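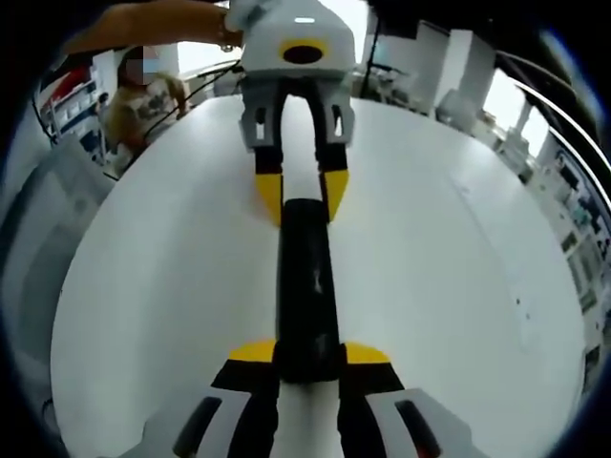 Handover between two hand-held grippers: the rod turns when the second one closes

Posted in Carkbridge Shared Workshop Help, Grippers and End Tools
Viewed 992 times

Asked by tovier_bench

Hello everybody. I am building a pair of hand-held grippers in our shared workshop, after the Grecu plans with the two fingers and the yellow tips. With one gripper alone everything goes well. I can pick up a rod from the table, turn it, put it down, no complaints.

My trouble is with the handover. One person holds the rod from the bottom with the first gripper, the other person comes from the opposite side with the second gripper and takes the rod more to the upper end. In the moment when the second gripper closes, the rod makes a small turn or it leans to one side. Sometimes it slips down between the tips of the first gripper and we must start again.

What I have tried until now:

I cleaned the tips with alcohol. It helped for one afternoon.
I made the spring stronger on both grippers. This made it worse, I think.
I asked my partner to close more slowly. A little better, but we cannot be slow every time, because later we want to record many handovers for teaching our arm at home.

The rod is 19 mm thick at the place where the second gripper takes it, and it becomes a bit thicker toward the other end. The tips are printed in a soft yellow material, and they have a flat face. Both grippers are from the same files, printed on the same machine.

Is it a problem of the tips, of the spring, or of our hands? I would like to know before I print everything again. Thank you in advance and excuse my English.

3 replies

prernstead_prints

Use rubber tape on the tips. Done.

gripper_in_the_shed

I had the same behavior on my pair and I lost two weekends with it, so I try to explain what I found.

First, a flat tip on a round rod touches only along one line. With two tips you have two lines, one on each side. If the fingers of the second gripper are not centered on the rod, one tip arrives before the other and pushes. The first gripper also holds with two lines only, so it cannot resist much, and the rod rolls between the tips. A stronger spring pushes harder on the side that arrives first, and I believe this is why your change made it worse.

You can check this without a partner. Clamp the rod upright in a vise, bring the second gripper by hand and close it very slowly. Look from above at the gap on the left and on the right. On mine, one finger was arriving clearly first. The reason was play in the finger joint, from a hole I had drilled too big.

Second, the shape of the rod. You write that it becomes thicker to one end. If the tips are flat and the rod is tapered, the contact is mostly at one edge of the tip, and there the rod can lean. I cut a shallow V groove in the tips, 4 mm deep, and put a thin layer of silicone inside. With the groove the rod finds the center alone, even when my hand is not perfect. For flat objects the groove is a little worse, so I keep both kinds of tips and change them with one screw.

Third, the hands. We agreed on a simple order: the receiver closes, says "have", and only then the giver opens. Before, we both moved in the same second and each blamed the gripper – mostly it was us. The receiver should also hold the housing with the wrist supported, if the table permits it.

I would do the vise test first. It costs nothing, and you will know if you need new tips or a new joint.

One more thing, look at your cable. Mine was hanging from the gripper and pulled it to one side when I reached far. I fixed it to my forearm with a soft strap and left a loop of slack near the wrist.

old_stepper

The V groove is good advice, but 4 mm is a lot for a soft tip. Mine tore at the bottom of the groove after around 1,000 closings. Make the bottom round and it will live longer. About tape I don't agree with the first reply, the tape creeps when the workshop is warm and then you have glue on the rod also.

Comment by tovier_bench

Thank you to all. I did the vise test on Monday evening and the left finger comes first, I could see it very well. There is play in the joint, same as yours. I will change the pin and after that I print the grooved tips with the round bottom. The "have" rule we use already, and my partner likes it. I will write again when the new pin is in.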